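The Ruvport Ledgers

The Ruvport ledgers are a group of 118 inscribed wooden boards recovered from a filled-in well at Ruvport, a former river harbour. They record the receipt, storage and issue of grain, salt, rope and lamp oil by the harbour office. The boards are the largest body of writing known from the site and the main source for how the port was run in its last years of use.

Discovery

The well lies on the north side of the old harbour yard, beneath a later cart road. It was found when a drainage trench cut through its stone lining. Archaeologists cleared the shaft by hand over two seasons. The boards came from a layer of black silt near the bottom, mixed with broken pottery, fruit stones and pieces of leather strap. The waterlogged silt had kept out air, and most of the wood was still firm when lifted.

A smaller group of 15 boards was found higher in the shaft, in dry fill. These are badly split and only a few words can be read on them. They are counted in the total but are usually left out of studies of the handwriting.

Description

Most of the boards are thin strips of willow, planed on both faces and written on in carbon ink. A typical board is as long as a forearm and no wider than three fingers. Many have a notch at one end, where a cord held them in bundles. When a board was no longer needed, the surface was often shaved down and used again, and traces of older entries can be seen under infrared light.

The writing is the work of at least two clerks. The first wrote a small, upright hand and kept his columns straight. The second wrote larger letters, left out many word endings and often ran past the edge of the board onto the back. Both used the same set of signs for weights and measures, which suggests they were trained in the same office.

Contents

Each entry gives the name of a boat or carter, the goods delivered, the amount, and the store where they were placed. Grain is by far the most common item. Salt appears mainly in the months before winter, when fish and meat were being put up. Oil was issued in small amounts to the watch house and to a building called Amaral, named on 12 of the boards. Amaral has been read as a shrine, an inn and a customs shed, and the question remains open.
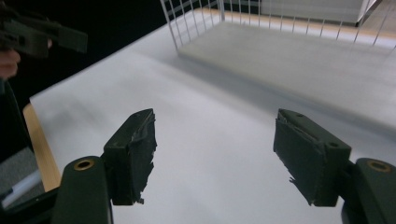

Why were the boards thrown down the well?

The most widely accepted view is that the office was cleared out when the harbour closed, and the well, already fouled with silt, was a handy place to dump old records. The boards show no burning or deliberate breakage, so there is little to support the older idea that they were hidden or destroyed during an attack.

Dating

The boards carry no year that can be tied to a known calendar. Tree-ring work has been of limited use, as willow strips seldom keep enough rings to match. The date now used rests on the pottery from the same layer and on the shape of certain letters, which are also found on boundary stones at Faston, a day's travel upstream. Some researchers place the first clerk's boards a full generation before the second's. Others see no gap at all and treat the whole group as the work of a single decade.

Conservation and display

After excavation the boards were kept in tanks of chilled water, then treated with wax and freeze-dried. The process darkened the wood and made some of the ink harder to read, so the early photographs are still consulted. The collection is now held at the Prostero museum, where a changing selection is shown in low light. The split boards from the upper fill are kept in storage and can be viewed by appointment on Wednesday afternoons.

See also

Faston boundary stones
Harbour yard, Ruvport
Writing on wood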